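Can it do my dishes yet?

My mother called on Sunday and asked when she could buy a robot to do her housework. She's 78 and has been promised one since she was a girl. I said I'd look into it, and then I spent most of my July evenings looking into it, so I might as well write some of it down.

The short answer is no. The longer answer depends on which chore you mean and how much help you're willing to give the machine.

Start with the things that already work. A dishwasher is a robot as far as I'm concerned. So is a washing machine. We stopped calling them that because they got boring. What they have in common is that a person does the hard part, which is getting the things in and out. My dishwasher has no idea what a plate is. It sprays hot water at whatever I put in it, and if I put in a wooden spoon it ruins the wooden spoon.

The robot vacuum is the next step up. Ours is a Pringate, bought used, and it's fine. It does the kitchen and hallway well. It does the living room if I pick up the charging cords and flip the corner of the rug under. I timed myself getting the room ready for it and it took longer than I'd like to admit, maybe half as long as vacuuming would have. I still run it every day, because I would not vacuum 365 times a year and it will.

After that there's a big gap, and the gap is hands.

I used to work second shift at a plant that packed bathroom fittings, and we got a robot cell while I was there. It put two brackets in a box, closed the flap and pushed the box down the line. It was very good at this. It could also do nothing else. When purchasing switched to a box with a slightly different flap, the cell was down until the integrator came back out, and we packed by hand with the thing parked next to us. A new hire could have learned the new box in a minute. People who haven't worked around these machines tend to think the arm is the expensive part. On our line the expensive part was making everything arrive in the same spot, facing the same way.

A kitchen is the opposite of that. So is a laundry pile. 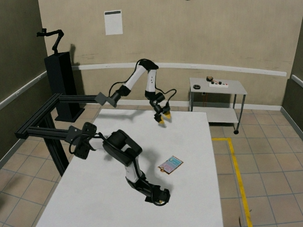

What has changed lately is how the arms get taught. In my plant days somebody wrote out every move, point by point, and the arm repeated it. Now a lot of the work is done by having a person steer the arm through a job over and over, or by practicing in a computer simulation, and then software tries to get the general idea from all of it. Simulation is cheap and you can run it overnight. The trouble is that simulated things tend to behave better than real ones. Cloth is hard to get right. So is anything squishy, and anything with a film of grease on it.

I wrote to Trinh Mạc, who was a controls tech on my shift and now works at a company called Ernodar, and asked what a pair of arms with simple two-finger grippers could do on a table today. The reply was longer than I expected. Picking up a solid object and putting it somewhere else is in decent shape. Sorting things into bins is okay if they aren't tangled. Folding a towel can be done, slowly, if it starts out fairly flat. Turning a shirt right side out was described to me as "ask again later."

I asked about speed too. The answer was that a towel taking 60 seconds would be a good day. I fold a towel in the time it takes to say so, and I'm usually watching TV.

Then there's the success rate. If a machine puts away nine glasses and drops the tenth, that would be a fine result in a paper and a terrible one in my kitchen. At the plant, a stoppage meant somebody walked over and pressed reset. At home that somebody is me, and I'd have to sweep up first.

Price I don't have much to say about. Asten had an arm listed that I could almost afford, but it comes with no gripper and no software, and it wants to be bolted to something solid. My mother's kitchen table has a leaf that doesn't lock.

If I had to guess, shops will get useful general-purpose arms well before houses do. A shop can clear a bench, mark off the floor and keep people back. It can also give the machine the same job all week. Kitting parts, loading a tray, and moving things from one fixture to another all seem within reach to me. I'd put unloading a dishwasher a good way behind those, and cleaning a bathroom behind that.

I called my mother back and told her. She asked if the vacuum could at least do stairs. It can't do stairs either.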